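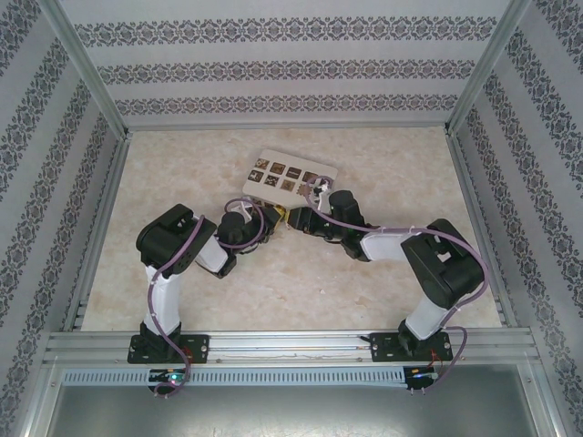
How do you keep small printed tiles in order when there are so many of them? Kyriaki Politis keeps them on cream-colored cards, in rows, and she puts each piece back before she takes the next one.

Search this site Enter keyword Go

Reading time: 2 min

Filed under: At the Table, Makers & Collectors

Kyriaki has made pattern sets at Mollbridge for 13 years. When I visited her in September, she spoke first about the card and only later about the tiles.

"People look at the pattern, of course," she told me. "But if the card is too dark, the brown squares disappear. I tried white also, and it was too hard for the eyes. Cream is quiet."

Her first set had 18 designs. The full collection has 109 today, and she knows most of them by name. I asked which one gives her trouble. She laughed and said it is a small leaf design called Narnalier, which looks almost the same when it is turned upside down.

"I have placed it wrong many times. My colleague Nuwan Herath finds it in one second, and then he is very happy with himself."

We talked also about the wallpaper. Kyriaki likes damask, and she thinks that a strong stripe on the wall does not disturb small work on the table. "The stripe is big, the tile is small. They do not fight," she said. I was not fully convinced, but I understood her point.

For beginners she recommends two rows on one card and no more. "With three rows your hand covers what you did before. Then you lift the hand and something has moved."

She is now preparing a set for a shop in Trisau. The designs are ready, and she is still choosing the paper.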